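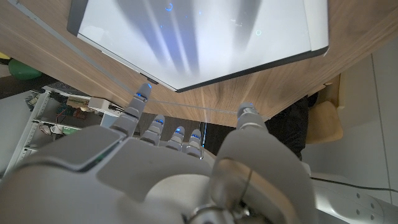 August 3, 2022

Notes on pointe shoe fit, second round. The first round was in June and I got several things wrong, so treat this as the corrected version.

I dance three evenings a week, as an adult who started late, and I go through a pair of shoes in five to seven weeks. At that rate the fit matters more than the brand. My last fitter retired, and the replacement shoes I bought by mail were half a width too wide in the box. I sank into them. A sunk foot puts the load on the big toe joint, and by the end of barre I had a bruised nail and a sore second toe.

Sun-ja Wi does fittings in the back of Idevow, the dancewear shop over the dry cleaner. Appointments run 55 minutes and cost $44, which comes off the price if you buy. I brought my old pair, my padding and a list of complaints. She went through the old pair first. The wear on the platform was on the outer edge of both shoes, the left more than the right, and the shank had broken too low, under the heel instead of the arch.

The fitting itself went in this order:

1. Both feet measured flat, then in demi-plié. My right foot gains more length under load than my left.
2. Toe shape and compression. Mine taper, with a long first toe, and they compress a lot.
3. Box width, tried with no padding at all.
4. Vamp length, checked in a full rise at the barre.
5. Shank strength, last.

I had always done it the other way around and started with the shank. The trouble with that is that a box that's too wide makes any shank feel soft. I'd been buying harder and harder shanks for a year to fix a width problem.

We tried four models. The Kiten 2 in a medium box pinched at the wings. The Kiten 3 was fine flat, but the heel bagged on pointe by the width of a pencil. The Pyo Standard had the right profile and a vamp that was too short for my toes, so the knuckles showed over the edge. The Pyo Long Vamp, one width narrower than my old shoes and with a medium shank, was the one I bought. The platform is a little smaller than I'm used to. I feel that in turns and not much anywhere else.

Padding: I was using a thick gel pad to fill the box. With the narrower box there's no room for it. I now use a thin wool pad and one spacer between the first and second toes on the left side only.

Sewing took me an evening. Ribbons go in at the fold line with the heel crushed down, angled forward slightly. I use crossed elastics, because a single loop lets the heel slide on me. Peso makes an elastic with some mesh in it that doesn't dig into the tendon, and it holds a stitch better than the plain kind. Waxed thread, whipstitch, and stay off the drawstring channel. I caught the drawstring on the right shoe and had to pick out the whole side.

Breaking in: I bend the shank by hand at the three-quarter point and wet nothing. Eun-ji Joo, who teaches the Thursday class, wants new shoes worn for barre only for the first two classes, so that's what I did. She also had me do slow rises facing the barre, eight on two feet, then four on each, and stop there.

Results after nine classes. No bruising. The wear mark on the left platform is closer to center, though still a bit to the outside. The right shoe is wearing evenly. The second toe is quiet. Balances on the left are no better, and I put that down to my ankle.

Cost, for anyone keeping a budget: I added up the receipts since January and pointe shoes alone came to $367, not counting ribbon or pads. Two of those pairs I wore fewer than four times. If I'd paid for a proper fitting in the winter I'd have skipped at least one of them.

Still open: whether to jet glue the shank once it starts to go. Sun-ja says to wait until it's soft under the arch and then use a thin line, no more than two inches. I'll try it on the old pair first. I'm also going to alternate two pairs from now on so each one dries out fully between classes.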